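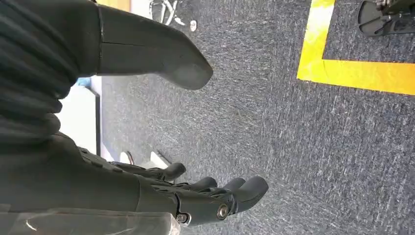 Dark grey hand, speckled carpet.

Keeping the backs
Birgit Seidel talks to Uwe Diekmann about old postcards, bad handwriting and what to do with an inherited shoebox
May 22, 2022

Birgit Seidel doesn't care much for the fronts. Churches, harbours, the same bandstand over and over. "Turn it round," she says, before I've had a proper look at the first one. "The front was made for everybody. The back was made for Elsie."

We don't know who Elsie was. She lived in Melley, had a bad chest, and got a card every week one summer from somebody who signed with a single letter and never mentioned the weather. Seidel has 25 of them. She bought the lot from a house clearance, in with a set of fish knives, and the fish knives were what the seller wanted to talk about.

She has been buying and sorting old postcards for 30 years, first as a hobby beside a job in a shipping office, then, when the office shut, as most of a living. Not a rich one. "I've sold cards for the price of a bus fare and been glad of it." The expensive ones are rarely the ones people think. Royal visits, no, everyone kept those. A railway accident, yes. A small shop with its owner standing in the doorway, yes, very much, if you can read the name over the door.

I'd brought some of my grandmother's. Hoping for a verdict, I suppose. She went through them quickly, like someone looking for a bill, and stopped at a dull view of a street in Tranitz. Brown, a bit foxed. "Who's this from?" My great-uncle. "He's pressed so hard he's gone through. Was he angry?" I had no idea. I'd never read it.

That happens all the time, she says. People arrive with a box that's been in the family for ever and they know every picture in it and not one of the messages. Old handwriting puts them off. Her advice is to start with the address, where the writer was taking care, and learn the letters from that. Then the date. Then the last line, as last lines are nearly always love or money. The middle comes by itself after a while.

"Read it aloud," she says. "Badly. It doesn't matter. Your ear gets there before your eye does."

How to sort them is the question she gets most and she is tired of it, a little. Dealers sort by place. Families want to sort by person. She did it by place for years and then pulled the whole lot apart one wet November and started again by sender, which took all winter and lost her, she reckons, a fair few sales. Was it worth it? "Oh, yes. I found out the two sisters had stopped speaking."

Which two sisters? Long story. A boarding house, a piano, a man called away. The cards go back and forth happily for years and then only go one way. By place they'd been in seperate drawers and you would never have seen it.
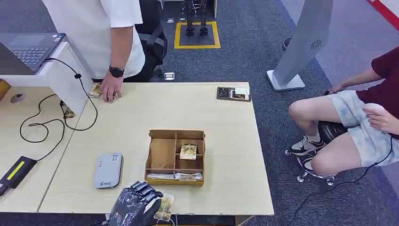
For anyone starting out she says divide first and be fussy later. Stiff dividers, a label you can read standing up, cards upright and never packed so tight that you have to tug. Tugging is how corners go. No elastic bands, ever — they perish, and they take the ink with them. No sticky tape. No laminating, and here she actually puts her cup down. Somebody's nephew laminated an entire holiday once.

Sleeves she's relaxed about. She uses a kind called Jenutell and buys them in packs of 30, but any clear archive sleeve will do so long as it doesn't smell. If it smells, don't. Pencil for notes, soft pencil, and on the sleeve's paper slip, not the card.

And the stamps? People steam them off. She pulls a face. The postmark is half the story and the stamp collector next door can go without. A card with its stamp gone has a hole where the date should be, often enough, and then you are guessing from hats.

Guessing from hats is a real method, by the way. So are lamp posts, shop awnings, tram wires. She's dated a whole run of Tranitz views from one chimney that was there and then wasn't. Printers help too. Schmieder, a small firm that did a lot of the local views, changed the little line down the middle of the back every few years, and she keeps a crib of the different versions taped inside a cupboard door. I asked if she'd publish it. She said somebody would only write in with corrections.

I wanted to know if it ever feels wrong. Reading other people's post, I mean, and selling it. She didn't answer straight away.

"A postcard's the one thing you wrote knowing the postman would read it," she said. "Letters I'm more careful with. Letters I've given back." More than once she has traced a family and posted a bundle off without asking for anything. One lot wrote to say thank you. One lot sold them on, and she saw them come up at a fair, and bought them again. Full price. She laughs about it now, sort of.

There are cards she won't part with. Elsie's, obviously. Also a picture of a plain field, from a boy to his mother, that just says the food is alright and please send the other boots. It isn't worth anything. She's been offered quite alot for it all the same, by a man who'd heard her tell the story.
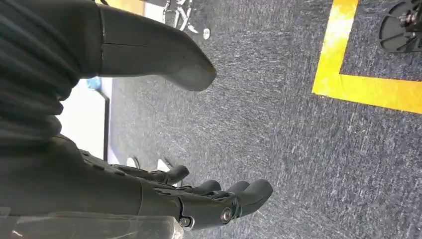
If you've inherited a box

Don't tidy it on the first evening. The order it's in may be somebody's order, Seidel says, and once you've shuffled it that's gone. Write down what's next to what. Then have a look for anything with a name you know.

Ask the oldest person you can, and ask soon, and take the cards with you when you go. A name on its own gets a shrug. A name in handwriting gets you an hour and probably cake.

Don't take the first offer either. Dealers, herself included, will pick out the few good ones and be charming about the rest.

And my great-uncle? We got through it in the end, the two of us, reading aloud, badly. He wasn't angry. He'd lost his train ticket and wanted my grandmother to wire him the fare. The pen was probably just a bad pen. It's in a sleeve now and I've still to ring my mother about it.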